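Leaf prints, and a long overdue update

I have been meaning to write this post since the clocks changed, and now it's December and the studio is cold enough that I paint in a hat. So let me pour another cup of tea and catch you up, because I've been having the nicest time with a kind of work I hadn't touched since I was in school.

I've been printing with leaves! Real ones, from the garden and the kitchen and the path behind the bakery. You ink the leaf, lay it face down on damp paper, cover it with a scrap sheet and rub with the heel of your hand until your wrist complains. Then you peel it all back very slowly and there it is, every vein. Some of them come out muddy and some come out so fine that I just stand there holding the tweezers and grinning.

Cabbage is the best, I think. Savoy if you can get it, because the surface is so bumpy that the ink catches on the ridges and leaves the dips pale, and you end up with something that looks like a river delta from an airplane. Kale is lovely but fussy. Lettuce goes limp the moment the ink touches it, and I've given up on spinach altogether (too smooth, too wet, and it sticks to the paper like a bandage).

The paper took me a while to sort out. I started on the heavy watercolor sheets I use for my bird paintings, and they were too stiff to take the fine lines. Then I tried a thin Japanese-style paper from Stovden that had been sitting in the drawer since we moved, and oh, what a difference. It drinks up the ink and dries flat under a stack of books. I bought a pack of 200 sheets and I'm already worried about running out, which tells you how the fall has gone.

For ink I've been using the water-based ones from Mallik, mostly the dark olive with a tiny dab of ocher worked in. I did try the Zellix oil ink that a few of you wrote to me about, and it does give a crisper edge, but I was cleaning it off the doorknobs for a week. I may go back to it in the spring when I can work with the windows open.

The big piece on my wall right now is called Eren, after the little lake where we used to rent a cabin. It's made of 276 separate prints, all cabbage and chard, cut out and laid over one another so the greens get darker toward the bottom, the way the water did in the evenings. I glued the last one down on Friday and then walked around the kitchen feeling a bit lost. I had lived with that pile of cut paper on the dining table for so long that I didn't quite know where to put my elbows at dinner.

I'm not sure yet whether I'll sell it. It's larger than anything I usually make, and I'd want it to go to somebody with a good north wall and no direct sun. The smaller prints will be in the shop before the holidays, each one mounted on cream board and signed on the back. No two are alike, obviously - you only get one or two good pulls from a leaf before it falls to pieces.

If you'd like to try it yourself, use less ink than you think you need and put newspaper down everywhere, even the places you're sure you won't touch. Start with a big outer leaf, and press it in a phone book overnight if you still own such a thing. And do send me what you make! I love getting those emails, even when I'm slow to answer.

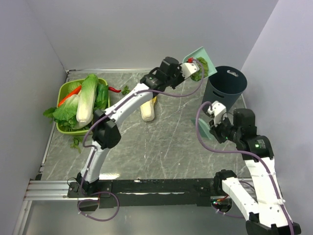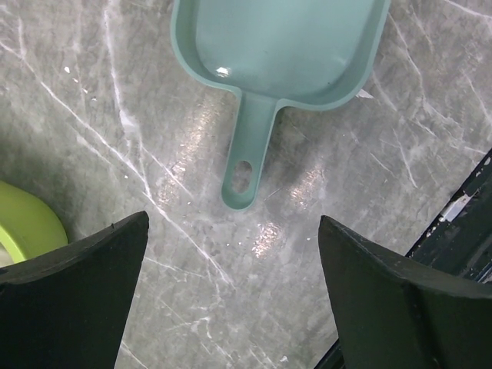 The mint-green scoop, with leafy scraps on it in the first picture.

Next time I want to show you the sketchbook I've been keeping of seed heads, if my fingers thaw out enough to finish the last few pages.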